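Speaker notes: Budgeting for gripper tools and the things around them
November 12, 2018
Slot: 20 minutes, then questions

Slide 1. Title

Say good morning, say what the talk covers. It is about buying equipment for a small handling project, and mainly about the lines that were missing from our first budget.

I am speaking as the person who held the spreadsheet. I did not design the tools. If anyone wants detail on the electronics, take the question down and I will pass it on.

Mention that the slides will go on the shared drive this afternoon.

Slide 2. What we were asked to buy

The Dillska project needed hand-held grippers so that people could do simple bench jobs with the same kind of fingers the fixed arms will have. The request that came to me was one line long. It said "grippers, and whatever they need."

We bought three to begin with. The plan was to have them in use by May. We made that date with two of them. The third was waiting for a part.

Pause here and ask who in the room has had a request that short. Don't spend long on it.

Slide 3. The first budget

Show the table. Four lines:
Grippers
Spare fingertips
One computer
Delivery

Point out that there is no line for furniture, none for the items being handled, and none for anybody's time. The total looked good and was approved quickly. I had to go back twice for more money, and the second visit was a lot harder than the first.

If someone asks why time was left out: staff hours came from a different cost code, so I didn't think they were mine to count. They should have been on the page even if they added nothing to the total.

Slide 4. Where the money went

The grippers themselves came to 33 per cent of what we spent over the whole period. Let people look at that number before moving on.

The rest went on:
Tables, stands and panels
Cables, chargers and storage
Fingertips and other wearing parts
Small items to pick up and put down
Repairs and return postage
Training and set-up hours, once we started recording them

Tables and stands cost more than I would ever have guessed. We tried to use what was in the building already. Two of the old benches wobbled and one was too high for anyone to work at standing up for long. We ended up buying new.

Slide 5. Choosing a supplier

We had quotes from two, Lirnon and Detum. I will keep this fair to both.

Lirnon was cheaper per unit. The quote did not include spare tips, and the tips were sold only in packs. Delivery was quick.

Detum cost more. The quote had a repair price written into it and a named turnaround for returns. It took me three emails to get the same thing from Lirnon, and by then we had nearly decided.

We went with Detum for the grippers and bought the stands from Lirnon. I would probably do the same again, though two suppliers means two sets of paperwork and two delivery bays to argue with.

Advice for the room: ask for the price of the part that wears out before you ask for a discount on the whole thing. Get it in writing with the date the price runs to.

Slide 6. Consumables

We ordered 75 fingertips in the first batch. The finance team queried it. I had no usage figure to give them, so I had to say it was a guess, and it was.

Now we keep a sheet next to the parts drawer. Whoever changes a tip writes down the date and which tool it went on. It takes a few seconds and it has made every order since then easier to defend.

The same goes for the small things being handled. Hooks, clips and lids go missing, get bent or end up in somebody's pocket. Put a line in for them. Ours is called "task items" and it is reviewed every quarter.

Slide 7. What one task needs

Use this slide to walk from the job to the shopping list. The job is hanging hooks on a pegboard.

Ask people to call out what would need to be bought. They will say the gripper and the board. Wait for someone to say the hooks, the table, and the floor space around it. If it doesn't come up, say it yourself.

Points to make while the picture is on screen: the panel is standing up on the table, so the table has to be deep enough for it with working room in front. The hooks are small and dark against a white top, and they are easy to see, so white tabletops went on the next order. The yellow tips are the part we reorder.

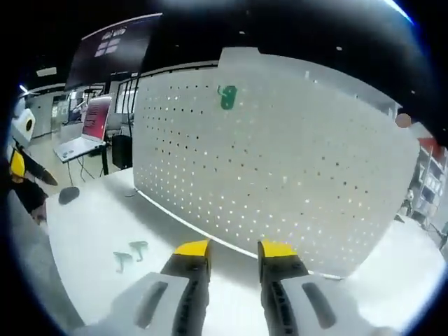 Slide 8. Planning the room

Draw the floor plan before signing anything. Ours was drawn after the stands had arrived, and one of them would not go where we wanted it because of a door.

Questions to put to whoever runs your building:
How many sockets are there on each wall, and are any of them shared?
Can the tables stay out overnight?
Who else has the room booked?
Is there a lockable cupboard for the tools?

We paid for storage in the Yen building for two months because I had not asked the last one. It was a small cost, but it had to be explained.

Slide 9. The second budget

Put the new table next to the old one. It has eleven lines. Read out only the ones that are new.

Spare tool: we now hold one complete gripper that is not assigned to anyone. When a tool goes back for repair, the spare goes out the same day.

Repairs: set at a fixed sum per tool per year, taken from the returns we had in the first year.

Hours: set-up, training and clearing away are listed separately. Clearing away was the one people laughed at when I first added it. It has stayed in.

Contingency: we asked for more than we got. Leave it at that unless someone presses.

Slide 10. If you are starting now

Buy a small number first and run them for a full month.
Write down every purchase in that month, including the ones made on a personal card.
Order furniture at the same time as the tools.
Ask for the repair price up front.
Keep one person in charge of the parts drawer.

Then take questions. The blank budget sheet is the last page of the handout. The formula in the total column was wrong in the version sent out last week, so tell people to use the printed one until the file on the drive has been replaced.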